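Episode 1194 and still having fun

I passed a number this month that I've been staring at on a sticky note since May. The folder on my drive now has 1194 recorded episodes in it, all of them done by me, by hand, with a pair of leader arms clamped to my desk and a pair of follower arms copying whatever I do. I know people in labs do that many before lunch. I don't care, I'm thrilled!

For anyone who's new: I'm trying to teach two small arms to tidy a tabletop. I call the project Fuvine (it was the name of my old desktop machine and it stuck). The policy learns from my demonstrations, so most of the hobby is me driving the arms around, picking things up, putting them down, saving the good takes and throwing out the ones where I sneezed. I bought the motors secondhand from someone in Tavisbridge who had given up on the same idea, and I've replaced three of them so far.

The thing I want to talk about this time is cloth, which has eaten nearly all of my evenings. Boxes are easy. A box is in the same shape every time you meet it. Knitted stuff folds over, bunches up and slides around, and the bit you want to grab is never where it was on the last try.

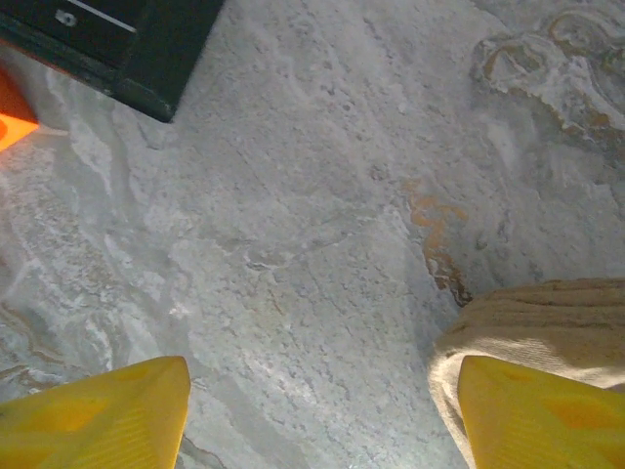
My first 400 episodes were almost all hard objects, and I got spoiled. Loss went down, the arms looked smart, I sent videos to everyone I know. Then I put in soft things and the policy would close its fingers on air, a good inch to the side, and carry that air very carefully to the drop-off spot. It did this over and over with total confidence. I laughed so hard the first time that I forgot to hit stop.

What helped was slowing down right before the grasp. I looked back at my own recordings and saw that I was swooping in at full speed because I already knew where the edge was. The model doesn't get my eyes, it gets the camera views, and I was giving it just a few useful samples at the moment that mattered most. So now I come in, hover a beat, settle, and close. My episodes got longer but the grasps in them are so much clearer. I redid 107 of the old cloth takes this way and dropped the originals, and the very next training run was better. Better as in it got hold of the fabric more often than it missed it, which for me was a party.

The second change was clutter. I used to clear the table between takes like a neat freak. Now I leave things out and shift them around every few episodes, so the policy can't just memorize one layout. I keep a shoebox of odds and ends next to the desk for this, and I've become that person who looks at packaging in the grocery store and thinks "ooh, that would be a tricky one."

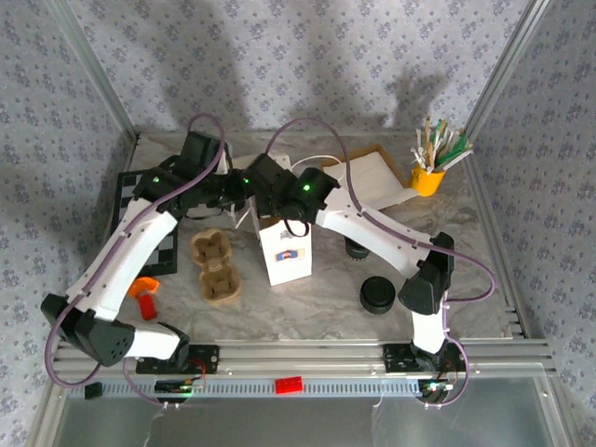 Two arms make everything at least twice as hard to record, by the way. My hands want to do the same thing at the same time, like a beginner at the piano. For the first few weeks my left arm just sort of followed my right one around in sympathy. I practiced with no recording running until I could hold one side still and work with the other — and even now I get maybe an hour in before my takes turn sloppy. When I feel that happening I quit and do labeling, with tea.

On labeling: I write one plain sentence per episode, and I've started writing it before I record instead of after. It keeps me honest about what I was trying to do. If the take doesn't match the sentence, out it goes. I use a tiny script called Szulc for the file names and the sentence, and if a few of you want it I'll clean it up and post it. It's ugly but it has never lost a file.

The new target on the sticky note is 3602. There's a reason for the odd number: it's how many it takes to match the set a hobby group in Nanbridge put together, plus one. They know. They have already told me they're recording more.

Next up is getting the hand-offs between the two arms to work with soft things, and after that I really do need to sort out my cable mess.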